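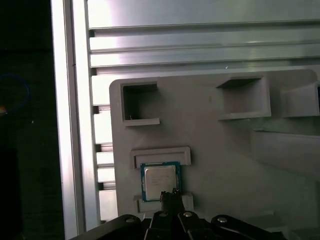 Our part of the Westerberg project was the teaching side: getting the arm to handle processors in a tray by having one of us drive it remotely over and over, then training on the recordings. Leen Farah and I did most of the driving, and Hamish Hinds wrote the code that saved it all (thank you Hamish, sorry about the full disk!).

I figured the small parts would be the easy bit. Nope! A chip sits in its slot with hardly any room around it, and with a thin black finger coming in at the bottom edge you have to creep. My first tries were super jerky, and when we trained on those the arm copied every twitch I made. Kind of embarrassing to watch your own bad habits played back at you.

So we threw those out and started again, slower. We ended up with 263 demos and kept 188 of them. Leen's were smoother than mine, I'll admit it. She rests her elbow on the table and goes in one long push, and I stole that from her by the second week.

Solveig Halvorsen, our advisor, wanted us to stop mixing drivers in one training set. We tried it both ways and I still can't say which is better – we ran out of lab time before the December review. Iman El Sherbiny is picking that up next.

14 shares · 3 comments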